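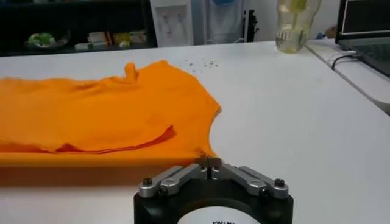

The sleep and mood study at the Pullden site has now enrolled 16 adults against a target of 40 set in our more hopeful days, and the funder will want to know how they are sleeping. Badly, in the main, as the protocol requires. We draw blood for cortisol and melatonin each evening and ask people to rate their mood the next morning. The scores so far are about as wrinkled as an orange T-shirt spread on a white table, and we would ask the Kazemi Fund not to iron them flat before the second round is in. Two people rated every single morning a seven. We have written to them.

Spending is on track apart from the sample freezer, which took $3000 we had set aside for travel. Travel has been reduced to the bus to Pidville.
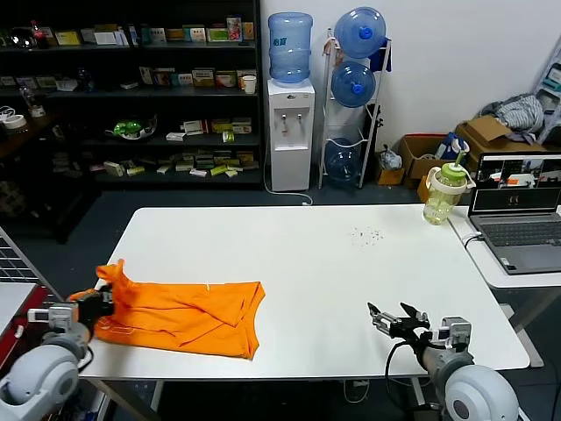
Zakeseck Sleep and Hormone Group

Progress report, May 31, 2023

The Pidville lab has run 400 samples. Melatonin results look clean. Cortisol results looked clean until we noticed that the evening draws had been logged on two different clocks, one of which never heard of daylight saving time. The times have been corrected and the affected samples flagged in the data file. Serotonin was dropped in the first quarter, as agreed, after the blood test told us a good deal about the gut and very little about anyone's mood.

Dropouts stand at three. Two moved away and one objected to the mattress. We have not replaced the mattress.

For June we plan to finish the second round of evening draws, enroll 10 more adults, and send the revised consent form back to the ethics board, who would like the word "simple" removed from "simple blood test." We also request a no-cost extension to cover the remaining enrollment. The form for this is attached, along with the form requesting permission to attach it.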